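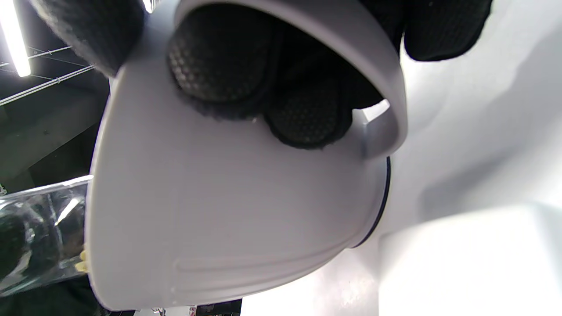 The tour reached the last hall at Noltum on Thursday afternoon, and by then my feet hurt. I had come over from Irkach on the company bus to see whether the hand tools were worth buying. My boss at El-Sayed wanted a yes or a no by the time I got home.

The guide gave each of us a pair of black gloves and a sheet to sign. The gloves had little bumps on the fingertips. Mine were too big.

"Pick up what you'd pick up at work," she said. "The tool learns from that."

On the bench were gray plastic parts, plastic bags and a lot of small stuff I didn't look at closely. A man ahead of me took a gray piece by its rim and turned it over. He did it slowly, the way people do when they are being watched. The guide asked him to do it again at his normal speed. He said that was his normal speed.

When my turn came I hooked my fingers inside the rim and lifted. I had done this at Stisska for 2 years before they closed the line, on a piece a lot like it, and my hand still knew where to go. Thumb outside, two fingers in, tilt, set down. The guide looked at her screen.

"You've done this before," she said.

"Not lately."

She told me they had 743 lifts saved and wanted 2,240 before winter. I asked what happened after that. She said the arm at the end of the hall would try it alone, and pointed. It was parked with a cloth over it, so there wasn't much to see.

I did three more lifts. On the last one I used my old shortcut, where you let the part roll against your palm and save a second. I hadn't planned to. I had never shown that to anyone at Stisska, not even the kid they gave me to train.

"Could you do that one again?" the guide asked.

I looked at the clock over the door. The bus left at four, and it was 3:30.

"My hand's tired," I said, and took the gloves off.

On the ride back I filled in the form for El-Sayed. Under "Recommend?" I wrote yes. Under "Comments" I started a line about the gloves - they should come in smaller sizes - and then we were in Irkach and I had to get off.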